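Workbench Questions, Answered (Mostly)
Posted Nov 15, 2021 by Hillier

I've been writing about tables, boards and the small things that end up on them since April, and the same questions keep arriving. I have put them in one place so I can stop typing the answers.

What do you put on top of a good table?
A sheet of pale foam board. It's kind to the wood, it's cheap, and a dropped screw lands on it without skating off to the far wall.

Should the board cover the whole table?
Leave a border of wood showing. A board that overhangs will be leaned on, and you'll be the one leaning.

Won't it slide?
Yes, with great enthusiasm. Tape the front corners at least. I use two bits and replace them when they give up -- usually in the middle of something.

Why such a dull colour?
Because black cord on a black mat is a hobby in itself. On pale grey you can find the thing you put down.

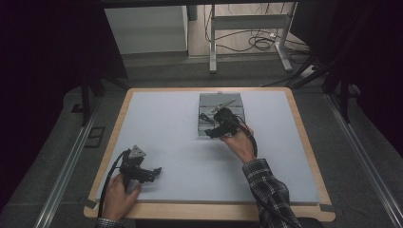
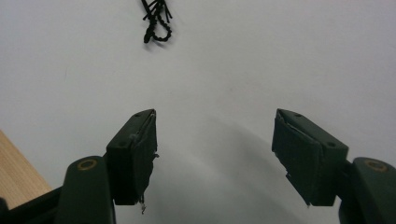

What about knotted cords?
Put the cord down flat and find a loose end before you pull anything. Pulling first is how a small knot becomes a permanent one. If you've spent around 4 minutes on it and begun talking to it, go and make tea.

Is carpet under a worktable a mistake?
Carpet is quiet and forgiving, and it eats washers. I've made my peace with it. The Emholm people will sell you a floor mat, which then needs hoovering as well.

How do you clean the board?
Damp cloth, no scrubbing. When it looks like a map of somewhere unpleasant, turn it over. You get two sides, so that's two lives.

Do I need the Doveck board, or will any do?
Any will do. I own the Doveck one and it's a board.

Comments (2)

Ueda: Turned mine over last night and found I'd already done that once. New board it is.

plainpine: Disagree about the tea. Leave a knot alone and it only gets smug -- I use a blunt needle.

Contact | © 2021 Hillier | Back to top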